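In Praise of the One Good Mug

I own too many mugs, and in March I put nearly all of them in a box. Two stayed out. I have been happier at breakfast ever since, and I want to make the case for it!

People will tell you coffee is about the beans, or the grinder, or the water. I love all that talk – I once drove to Tuninton for a 300 gram bag of Farina and would gladly do it again. But the thing you hold every morning deserves some love too.
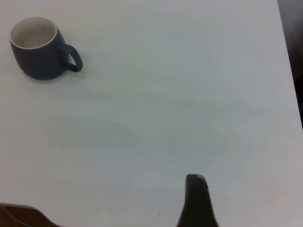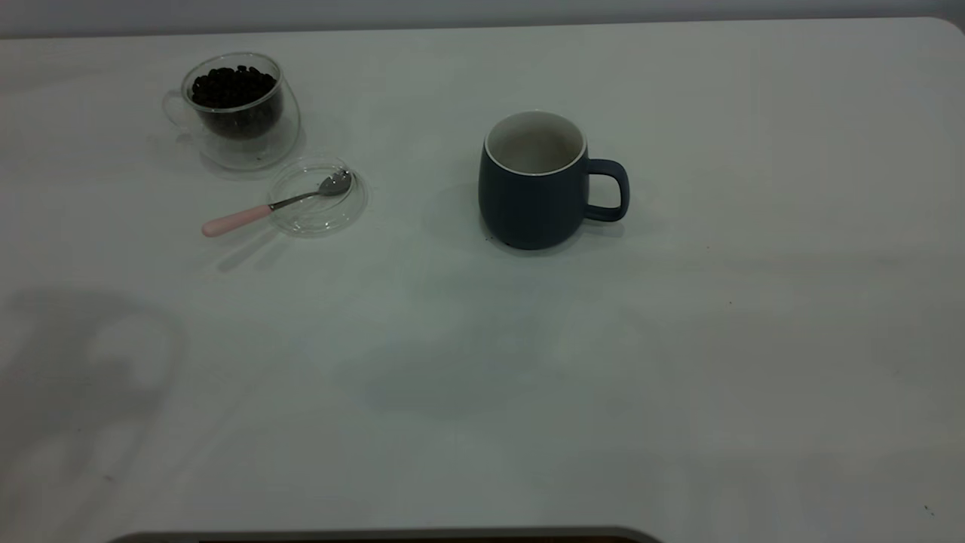 A mug should be dark on the outside and pale on the inside, and I will argue this with anyone. The pale part lets you see how strong you made the coffee, and the dark part just feels right at 6 in the morning. Navy with a white lining is my favorite pairing of all. Clear glass has its own charm, I admit, and a double-walled cup full of dark beans is so handsome that I'd leave it out all day, with the pink-handled spoon beside it. For drinking, though, give me something matte with a handle I can get hold of, and let the rest stay in the box.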